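Workshop notebook, Clandton bench
April

Started 9:40. Second go at the label glue for the Zirklow jars. The first batch came away from the glass at the corners when left in the cold room overnight, so today is wheat starch against the old casein recipe, same paper, same jars.
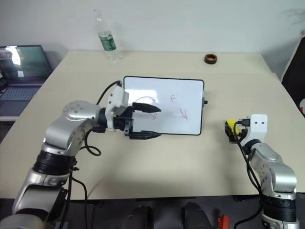
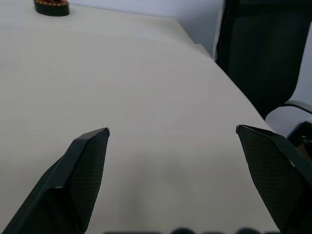 Starch paste

400 g water, 2 heaped spoons of the fine starch from Tehrani. Mixed cold until smooth, then heated slowly. It thickened all at once and I had to pull it off the plate quickly. Strained through cloth while still warm. A few lumps left in the cloth, fewer than last time.

Brushed thin on the back of the label, left a minute, then put on the jar and rubbed down from the middle with a dry rag. It slides well, so a crooked label can be moved. Dries dull. Some squeezed out on the edges and wiped off clean with a damp sponge.

Casein

Made up per the card in the drawer. Smells as bad as ever. The card says to let it stand an hour. I gave it a bit more than that over lunch and it had gone stringy by the time I got back, so I let it down with a splash of water. That makes this batch weaker than the card and the result should be read that way.

Grabs much sooner than the starch. Two labels went on crooked and had to stay crooked. Slight yellow line where it came out past the edge of the paper.

Jars

13 labeled in all. Starch jars have a pencil S on the base paper, casein jars a C. The last one in the row is starch over a jar I forgot to degrease, kept in on purpose after I noticed. All went to the cold room at 3:15, top shelf, behind the Nirnov samples. Please don't move them to the lower shelf, it drips.

Paper

Zirklow want 3000 labels printed once the glue is settled. The heavier stock curls toward the printed side as soon as paste goes on the back. The lighter one lies down in under a minute but shows the glass through the pale areas. Leaning to the heavier one with the grain turned to run up the jar. Need a few sheets cut that way before I can say.

To do
- check corners first thing, before the jars warm up
- soak test, one S and one C, plain water
- cut heavy stock with grain vertical
- more cloth for straining
- rewrite the casein card, the last line is unreadable

Recent entries
Cold room shelf, drip tray again
Nirnov samples, lid liners
Label glue, first batch
Cleaning the small rollers
Ink rub test on light stock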